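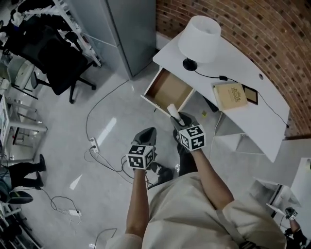 Wanda Bellamy wrote in to say that drawer dividers changed her life and that I should stop being so sour about them. Fine. She has had hers for a month. Ask her again after the holidays, when the batteries, the tape and the takeout menus have climbed over the walls and moved in together.

I have sorted out a lot of desk drawers, mine and other people's, and I don't believe most of what gets written about it. The matching trays are the worst of it. Somebody measures the drawer, orders a set, and then goes looking for things small enough to live in the trays. Now they own paper clips. They didn't before.

So, what I would do with one shallow drawer under a desk top. Take everything out. All of it, down to the bare wood. I know the advice about doing a corner at a time, and I have never seen a drawer finished that way. Wipe the bottom with a barely damp cloth and leave it open until it dries. Then put back only what you reached for last week. The rest goes in a shoebox with the lid on, and the shoebox goes somewhere mildly annoying. If you haven't opened it by October, you have your answer.

Candles don't belong in there if the desk gets afternoon sun. They bend, and the scented ones get into the envelopes. Rolled-up paper will catch on the frame every time you shut the drawer, whatever you tell yourself.

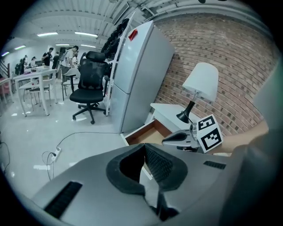 Words: Rima Harb
Filed under: Small rooms, Drawers

Now the lamp, which people blame for everything. A table lamp with a wide shade takes up more room than its base suggests, and the usual fix is a clip-on. I tried a Terno clip-on for a winter and it drooped. Keep the table lamp. Push it back toward the wall, but leave enough space that the shade isn't pressed against the brick, and give the shade a go with a dry paintbrush now and then. Brick sheds grit. You'll find it on the desk top too, and a soft brush picks it up without scratching the paint the way a dry paper towel does.

Cords are where I lose patience. Miltby sells a cord box with a bamboo lid, and I'm told it looks very calm. It's a box. If your desk has a hole in the top for cables, use it, and if it doesn't, run the cord along the back edge and hold it with 2 adhesive clips. Keep any switch on the cord where your hand can find it in the dark. I have seen lovely hidden wiring that meant crawling under a desk at eleven at night to turn off a light.
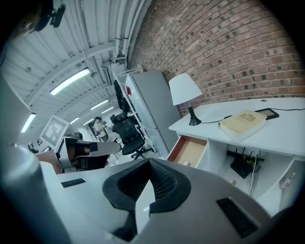

The same goes for whatever lives below. A router wants air, and mail stacked on it is a bad idea, however handy the shelf looks. Put a strip of masking tape on each plug and write what it is. Label makers are fun for a weekend - then the cartridge runs out.

As for clothes, an open rack is honest storage, I'll give it that. It is also where coats go to gather dust. I keep mine to things worn weekly, and if the office chair has become a second rack, the first one is too full. A bigger rack won't help. Ylva Viklund swears by turning all her hangers backward and flipping each one as she wears it. I did it for a while and forgot which way was backward.

My own drawer gets emptied on the first Thursday I can't find the scissors.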